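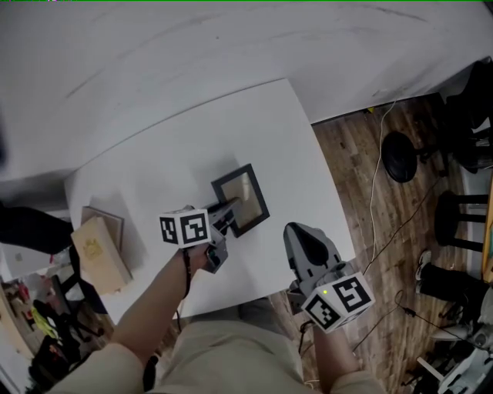 Kovard Picture Hanging Kit, Large Box
Item 548
Sold by Dervishi Frame & Hardware
In stock

If you have ever stood in a hallway with a frame under one arm and a nail between your teeth, trying to remember where the hammer went, this kit was put together with you in mind. We have been selling hooks and wire over the counter for a long time, mostly in little paper bags, and the same folks kept coming back on the same afternoon for the one piece they had forgotten. So we finally asked Kovard to put the whole lot in one sturdy box, and we have been very happy with how it came out!

There are 155 pieces inside, sorted into 8 compartments with a lid that snaps down over all of them, so the small nails don't wander in with the big ones when you carry it upstairs. You'll find one-piece and two-piece hooks, D-rings with screws to match, sawtooth hangers in two widths, a coil of braided wire, felt bumpers, and a good handful of spare nails (you will bend a few, we all do).

What each part is good for

Sawtooth hangers. Best on small, light frames with a flat back. They go at the top center and they're quick to put on, but they do let a frame tip a bit if there's a door slamming nearby. We like to use them for snapshots and children's drawings.

D-rings and wire. This is what we'd reach for on most things. Screw one ring into each side of the frame, a third of the way down from the top, and run the wire between them with a little slack. Loop it through each ring twice and wrap the tail back around itself. Five or six turns is plenty.

D-rings on their own. For wide or heavy pieces, skip the wire and hang each ring straight on its own hook. It takes more measuring, and you may say a word or two you didn't plan on, but the frame will stay level for years afterward.

Wall hooks. The nail goes in at a downward slant, and the little guide on the hook holds it there for you. The weight limit is stamped on the back of every hook. Please go by the stamp, and remember it's for the hook only. Old crumbly plaster has limits of its own.

Felt bumpers. Two on the bottom corners of the frame. They save your paint, and they keep the bottom edge from sliding about when you dust.

A few words on measuring

We get asked about this more than anything else in the shop. Lay your frame face down on a folded towel, pull the wire up in the middle with one finger as if it were already hanging, and measure from that point to the top of the frame. Then decide where you want the top of the frame to sit on the wall, make a light pencil mark, and measure down from there by the same amount. Your hook goes there. (The bottom of the hook, where the wire rests, not the nail hole! This catches everybody at least once.)

If you're hanging a group, cut out newspaper the size of each frame and tape the pieces up first. Live with them for an evening. You may find the big one wants to go on the other side.

Which walls?

The kit is meant for drywall, plaster and wood paneling. For brick or concrete you'll want the Vomix masonry hooks, sold separately, which have hardened pins. For picture rail in older homes, have a look at our Mamancombe rail hooks in brass or white. They fit the common rounded molding and don't need any holes at all.

In the box
One-piece hooks, small and medium
Two-piece hooks, large
D-rings with screws
Sawtooth hangers, narrow and wide
Braided wire, one coil
Felt bumpers, self-stick
Spare nails
Folded instruction sheet

You'll also need
Hammer, small screwdriver, pencil, tape measure and something to snip the wire. A level is nice to have.

Refills
Wire, hooks and bumpers can all be bought on their own, so there's no need to get a whole new box when one section runs low. The nails are the same ones that came with the older gray Kovard box, if you still have that.

Shipping and returns
Orders placed before noon usually leave the shop the same day. You have 90 days to send the kit back if it doesn't suit you, and we don't mind if the lid has been opened. Wire that's already been cut we can't take back, I'm afraid.

The instruction sheet was reprinted in January with larger type. If yours has the tiny print, write to us and we'll gladly mail you a new one.

Page updated 2026-02-11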